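Pascu Valley Railroad Forum > Motive Power > Rebuilding the old center cab, or leasing?

khoa_la
Posted March 4, 2019

Some of you will have heard that the Pascu Valley short line is deciding what to do with number 19, the center cab switcher that has been parked behind the Cestar elevator. The choices are a rebuild with new engines or a long lease on a newer four axle unit. I worked on 19 for two summers and would like to see it rebuilt, but I want to hear from people who run small locomotives for a living.

It weighs 80 tons. Both engines are original. One runs fine and the other has low oil pressure at idle. The traction motors were tested in January and all passed.

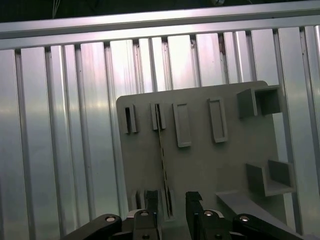
The frame is straight and the trucks were gone over before it was parked, so the money would go mostly into engines, wiring and the cab.

ketill_o
Reply

Lease. I say that as somebody who likes center cabs. With two engines you have two cooling systems, two sets of filters and two starters, and on a short line the same person looks after all of it. If a leased unit quits, you call the owner.

Quang K
Reply

Depends on the lease. Ours had us paying for everything except the main generator and the prime mover block. We bought brake shoes, batteries, a compressor and a turbo over the life of it. Read the maintenance section before you decide it is cheaper.

The other side of two engines is that you can get home on one. We limped back from the Giko quarry that way more than once with a light train.

ketill_o
Reply

Fair about the lease terms. I still think a single engine is easier to keep running. How steep is the line at the Cestar end? You don't limp up a real grade on half your power.

khoa_la
Reply

It's nearly flat to the elevator. The only hill is by the river bridge and loads go down it, empties come up. 19 could take the empties up on one engine if the rail was dry.

hdinh
Reply

What is the plan for the controls? When our shop redid a similar unit we kept the old relay cabinet to save money and I regret it. The engines were new and every failure after that was in the cabinet. Bad contacts, cracked insulation, wires with no tags on them.

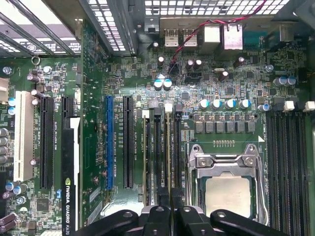
We ended up replacing the cabinet a year later, so the locomotive was out of service twice. If you open it up, do the wiring at the same time.

Quang K
Reply

I'd go the other way. Relays can be fixed by anyone with a meter and a parts drawer. With a microprocessor control you need the laptop, the software and somebody who remembers the password. For a switcher that never leaves the valley, clean up the old cabinet, rewire it properly and tag everything.

hdinh
Reply

Rewiring it properly is most of the labor either way. Wheel slip control is a lot better on the new systems too, and that matters with wet grain dust on the rail.

Thao_Doan
Reply

Does anyone know if the Gollumo unit is still for sale? It was the same model and it had a good set of radiators. Even if you go with new engines, the shutters and fan drives would be worth having.

khoa_la
Reply

Last I heard it was sold for parts, but I'll ask. The shutters on 19 are bent at the north end, so I'd take a set.

On the controls, the quote we have is for rewiring with the relays kept. I'll ask for a second price with the new system so we can compare them. I also need to get a copy of the lease and see who pays for what.

ketill_o
Reply

Check who pays to move it as well. Ours had to go back to the owner's shop at our expense when the lease ended, with fresh wheels on it.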